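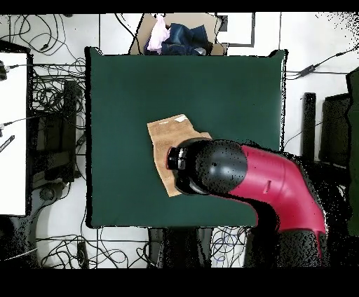
Bronwyn Costigan reckons that if you fold every cloth and every pair of jeans into thirds and stand them on end, you'll never rummage again. She posted it under my last thread and it has had more likes than the thread did.

Print this page | E-mail this page

I've heard this one before. I did the thirds business in October, the whole airing cupboard, with the Grestby folding guide propped against the taps. It looked lovely for as long as I didn't need a towel.

Take one upright thing out of a row of upright things and the rest lie down. Najwa Boutros says I need dividers. The Lamptey dividers come in a set and the set costs more than most of what I'd be dividing.

A tan cloth on a dark green top is a fair test, by the way. A crooked corner shows up at once. Try the same fold on a patterned duvet and you'll think you're brilliant at it.

And the corners are the trouble. All the guides begin with "lay the item flat and square", as if that were the easy bit. A cloth that's been washed a few dozen times isn't square any more. Mine have turned into something closer to a kite.

So you tug one corner, the opposite one creeps in, you tug that, and now the bottom edge droops. The Grestby guide gives this stage one line. I'd have given it a chapter.

Getachew Ayele asks what I do instead. Fold it in half, fold it in half again, put it on the pile. Use the top one. I don't claim it's a system.

As for jeans, I can't see the case for folding them at all if they're going back on tomorrow. A cardboard box does the job. Denim in a box, something pink next to it, lid open, done.

Gleice Assunção objects that things come out of a box creased. Some do. Her linen shirts would. But denim? I've worn box jeans to a christening and the only remark I got was on my shoes.

The Isik people sell a folding board for this. I borrowed one for 2 weeks. It makes very even T-shirts and it lives behind the door, where it falls on you.

Their leaflet says a household folds 1,640 items a year. No source given. I'd love to know whether they count socks, and whether a pair is one item or 2.

Ottavio Vitale has just sent me the Jistesberg version, which is 124 pages long. On laundry. I've read as far as the bit on thanking your pillowcases and I may leave it there.

If anyone has kept up the thirds method for a full year, with children in the house, tell me. I'd want to see the cupboard, though, and without warning you first.

Print this page | E-mail this page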